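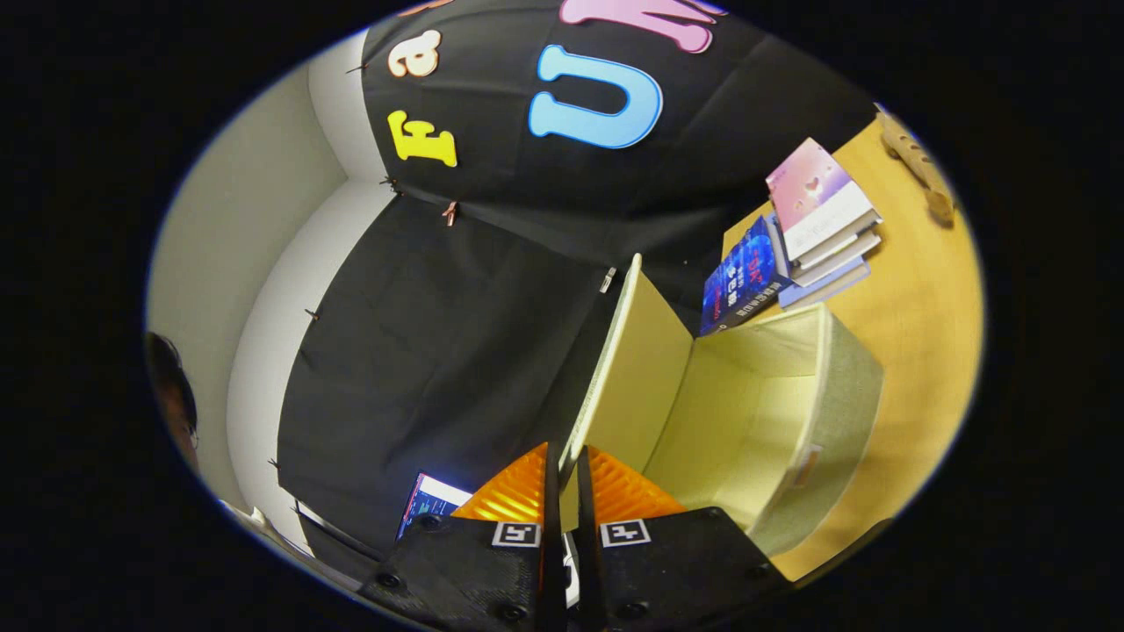
No. 60

Box day!! I have been putting this off since February and the fabric bin is finally out on the table with its mouth open, so there's no going back. Thread on getting books out of heaps and into soft storage, because a few of you asked after the last one.

30th March

First, the bin. It's one of the collapsible sort, a pale yellowy beige with a cream lining, and a greyish green on the outside wall. I love a light lining. You can see a stray bookmark at the bottom, you can see crumbs, you can see the receipt you needed last week. My old one was dark inside and things simply went in there to live.

Empty to begin with, always. I know it's tempting to leave the "good stuff" in the bottom and pile on top, but tip it all out. Last time I did this I found a library card, a sock and half a packet of Stela's pencils (sorry Stela).

Open the flap right up and leave it standing while you load. If it droops inwards you end up packing round it and then you can't shut the thing. If yours has been folded flat for months, give the walls a good push from the inside first and leave it open overnight.

Three books waiting next to it so far. The dark blue one nearest the box, with the shiny cover and the Chinese characters in red and white, is going in early on. Glossy covers slide about like anything if you put them on top of a stack, so I like them upright with a neighbour either side.

And yes, the big colourful letters on black at the back are staying up! They cheer me up no end. I did the whole of Folell Road reading corner in front of that cloth and everybody wanted to know where it came from. Market stall, years ago, no idea if they still do them.

Right, method. Biggest books first, spines up, along the long side. Then the middling ones. Small paperbacks go in whatever's left at the end. I used to sort by subject before packing and it was such a waste of an afternoon - sort on the shelf, pack by size.

Spines UP. I will go on about this. If you store them with the page edges up you'll be pulling out every single one to see what it is, and then they don't go back, and then you've got a heap on the floor again and a bin with four books in it.

Don't fill it to the brim. Fabric sides bulge, and once they've bulged the box won't sit square on a shelf. I stop when I can still slide my flat hand down between the books and the wall.

Weight! Paper is so much heavier than you think. If I can't lift it comfortably with my elbows in, some come out again. Faustino Figueroa (him from the allotment, some of you know him) packed his whole cookery collection into one of these and carried it by the top edges and, well, he has two half-boxes now.

Someone asked about labels. A lot of these bins have a little tab or label patch on the front. I don't write on the fabric. I cut a bit of card, write on that and pin it on from the inside, so when the contents change I've only lost a bit of card. Pencil is fine, it doesn't have to be pretty.

What I write on the card: who it belongs to and what sort of thing. "Stela, languages." "Hall, maps." I tried listing titles once and it was out of date by teatime.

Language books are getting a box to themselves this year and I'm really pleased about it. They've been scattered all over - some by the bed, some in the kitchen, one under the printer propping it level. Having them together means I might do my ten minutes in the evening again. Stela Pană has been learning much longer than me and keeps hers by the kettle. Very sensible woman.

Clean as you go. Dry cloth over the covers, soft brush along the top edge of the pages. Nothing wet near the spines please. If a book smells musty keep it out of the bin altogether and stand it open somewhere airy for a few days. One musty book will do the whole box.

For the bottom of the bin I put in a piece of stiff card cut to size, under everything. Most of these come with a board in the base but mine had gone soft in one corner. Makes a huge difference when you lift it.

Oh and work on a table! I used to do all this on the carpet and my knees were furious. On a nice warm honey-coloured wooden top with some daylight it's almost a treat. I put the radio on. I have a biscuit. I read bits of things I'm meant to be packing, obviously.

That's the one real danger. Dark blue book went from "to pack" to "just going to look at the first page" and I lost a good chunk of the morning.

@skuta_shelves asks whether fabric bins are ok for long-term. For a cupboard indoors, I've had no trouble. For a loft or a shed I'd want a lidded plastic tub. Fabric lets the dust in eventually and mice think it's lovely.

And for the person asking about stacking: no, not with books in. Side by side on a shelf only. They look solid and then the bottom one sags and the top one goes over.

Where they're going: bottom shelf, left of the door, between the jigsaw bin and the one with the wool in it. I measured the gap this time. I did NOT measure the gap last time.

Next one will be the paper drawer, Gruter's old maps and all those instruction leaflets for things we don't own any more. If you've got a tidy way of keeping folded maps please tell me, mine spring open the second I let go.

Off to cut some card. Show me your boxes!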